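## Part 3: Getting your DEM ready before you carve out watersheds

Okay, so by now you've got QGIS running and the Kestorstead tiles sitting in a folder. I'm going to walk you through the prep I do every time, in the order I do it. I've skipped steps in here before and paid for it with a whole evening of re-running things!

1. Make a new project and set its coordinate system to your local UTM zone. Do this first, before you drag anything in.
2. Load all the tiles and merge them (Raster > Miscellaneous > Merge). Save the result to disk as a GeoTIFF. A temporary layer will vanish when you close the program, and yes, I've lost one.
3. Reproject the merged raster with Warp. Pick bilinear resampling, and type in the cell size yourself. I use 10 meters for the Clelemside basin.
4. Clip it to your study area plus a buffer. I go with 600 meters all the way around, which is generous, but my ridgelines wander.
5. Check the nodata value in the layer properties. If it says 0 and you have any land near sea level, fix that now.

> **Caution:** Don't reproject a hillshade and then try to use it as elevation. The two look alike in the layer list if you name things the way I do (dem2, dem2_new, dem2_new_ok...).

### Filling the sinks

6. Open the Processing Toolbox and search for "fill sinks". I like the Wang & Liu version. If you don't see it, go back to Part 1 and install the extra provider.
7. Set the minimum slope to 0.01 and leave everything else alone for the first run.
8. Hit Run and go get a coffee. My Clelemside raster takes 47 minutes on the old desktop, so don't panic if the progress bar just sits there.
9. Subtract the original DEM from the filled one in the Raster Calculator. You want a thin scatter of small values. A big solid blob means a real lake, a quarry, or a road embankment acting like a dam.

For embankments, I draw a short line across the road where the culvert goes and burn it into the DEM before filling again. Arvo Savolainen showed me that trick and I've used it on every project after.

**Note on memory:** anything over some 225 square kilometers at this cell size makes my machine crawl. Split the area by sub-basin if yours does the same, and keep at least 60 GB free on the drive you're writing to – the intermediate files pile up fast.

### Before you move on

- Save the filled raster with the cell size in its name.
- Write down the slope setting you used.
- Keep the unfilled DEM! Part 4 needs it for the stream profiles.

If your fill output comes back completely blank, look at step 5 again. It's nearly always step 5.

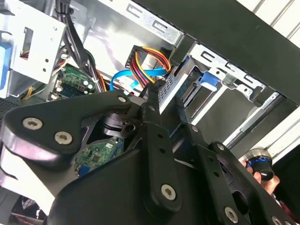
*Written by Tâm Tô. Last revised in March.*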